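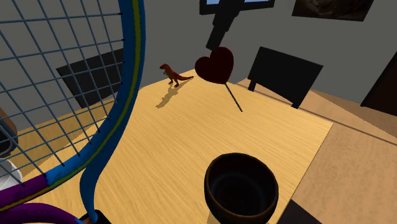 Etornam Darko wrote in the margin of the last draft that a monograph bound this way "will open flat for the reviewer and for nobody after that", and the steps have been changed to allow for it.

## 4. Making up the Skaltum book block

The block has 230 pages of plates and a short text section. Trondunitz rates its cold glue for 1,000 openings. We have not seen the test, so treat the figure with care.

1. Check the folded sections against the signature marks. Do not trust the printer's slip.
2. Knock up the block at the spine, then at the head.
3. Clamp it with 2 mm of spine showing.
4. Brush on one thin coat of glue, working from the middle outwards.
5. Lay the mull over the spine and press it down with a bone folder.
6. Leave it in the clamp overnight. The tin says an hour - ignore the tin.

**Note:** Flambridge supplies the plates on 185 gsm coated stock. It is sold as "archival", a word with no fixed meaning on an invoice. Ask for the data sheet.

**Caution:** Do not trim until the artist's estate has passed the proofs. Agyeman plates run close to the fore-edge, and a wrong cut can't be put right.

7. Fit the endpapers, grain running head to tail.
8. Open the block at three places. If a plate pulls away at the gutter, go back to step 4 with a fresh set of sections.

Casing in is covered in section 5.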